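18th October

Up at 6 and out of the house before it was light. Drove to Ullville to look at the furnace part that Majali has been holding for me. 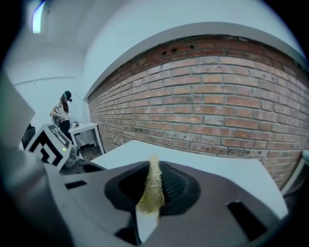
The fog was bad past the Atley turnoff and I kept to the slow lane most of the way. Paid $87 for the part, which is more than they told me on the phone in June, but I didn't feel like arguing over it. The man at the counter said the price went up over the summer. He also said I could fit it myself if I shut off the gas first. I think I will pay to have it done.

Had eggs and toast at the place across from the feed store. The coffee was weak. They have taken out the booths by the window and put in high tables, and I sat at the counter instead.

Home before noon. It was 54 degrees in the front room and I lit the stove. Wrote the check for the water bill and found the last one still in the drawer, unmailed, so I owe for both now. Walked them down to the box on Jiron Road to be sure they went.

Raked the side yard after lunch. The maple has dropped nearly everything and the oak has hardly started — it will be Thanksgiving before that one is done. Filled nine bags and ran out. My shoulder is sore again on the left side, the same spot as in the spring. I should go back to doing the stretches.

The back gate still won't latch. I moved the strike plate down a little and now it catches if you lift it, and that will do until I get new screws. The old holes are stripped.

Made soup out of the rest of the chicken, with barley and too much pepper. Enough left for tomorrow and probably Sunday. Read a few chapters of the canal book, which is slow going now that they have finished digging and are fighting over the tolls. I may skip ahead.

Rain started a little after eight. I left the bags out by the curb and didn't go back for them.

Tomorrow: screws, leaf bags, stamps, call about the furnace. Return the library books if the rain lets up.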